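Desktop Tower Parts and Repair: Frequently Asked Questions

These are the questions we get most at the Salazar Street counter and by email. If yours isn't covered, write to us or stop by. Ilico Computer Parts is closed on Tuesday.

Do you take whole towers or only parts?

Both. We buy complete office desktops, towers with pieces missing, and loose parts. Laptops and all-in-ones go through a different desk, and you should ask for a quote before bringing those in.

Should I take the hard drive out before I drop a tower off?

You can, and plenty of people do. If you leave it in, we wipe it before anything else is done with the machine and email you the serial number of the drive. If you take it out, please leave the clips or rails in the case. They are specific to the model and hard to replace.

How do I open the case?

Shut the computer down, unplug the power cord, and hold the power button for a few seconds. Lay the tower on its side with the removable panel facing up. Most office towers have a latch or one or two screws at the back. Slide the panel back and lift. Touch a bare metal part of the chassis before you reach inside.

Which part is which?

The motherboard is the large board that everything else plugs into. The power supply is the metal box with the regulatory label. Hard drives sit in a bay or cage. Colored plastic inside an office tower usually marks something meant to be released by hand, so look for that before you reach for a screwdriver.

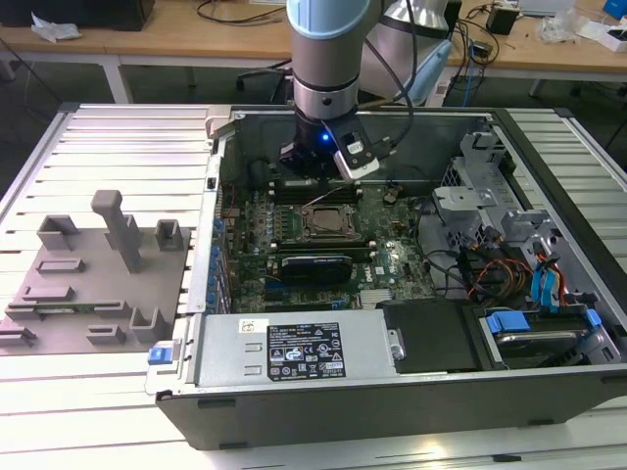 Dell tower with the side panel off. Power supply along the bottom, hard drive in the lower right corner with blue clips, processor socket empty.

The processor is missing from my tower. Will you still buy it?

Yes. An empty socket lowers the price but we can still use the case, board, power supply and drives. Leave the metal retention frame closed over the socket and don't touch the contacts. Bent contacts are the most common reason we turn down a board.

Can you fit a processor for me?

Yes, if you bring the model number of the board or the whole computer. Not every processor that fits a socket will run on the board, and we check this before we sell you one. Fitting includes new thermal paste. A cooler is extra if yours is gone.

My case is small. Will any graphics card fit?

No. Slim cases need a low-profile card with a short bracket. A full-size tower will take either, as long as the bracket matches. Check the power supply too. Many office machines have no spare power plug for a graphics card, so you need one that runs from the slot.

How much memory can I add?

It depends on the board. The Lilow kit we sell most is 16 GB, and it is a good amount for office work and web use. Don't mix old and new sticks unless the speeds match.

Is a 300 watt power supply enough?

For a desktop with one drive and a low-profile card, usually. For anything larger, ask us. Never open the power supply itself. We replace them as complete units.

Do you sell SATA cables and drive clips?

Yes. Cables are in the Ukeo bins by the door. Clips are kept behind the counter, sorted by case model, so have the model name with you.

What is the warranty on used parts?

Thirty days on boards and power supplies, ninety on memory. Keep the receipt. Parts sold as untested have no warranty and are marked that way on the tag.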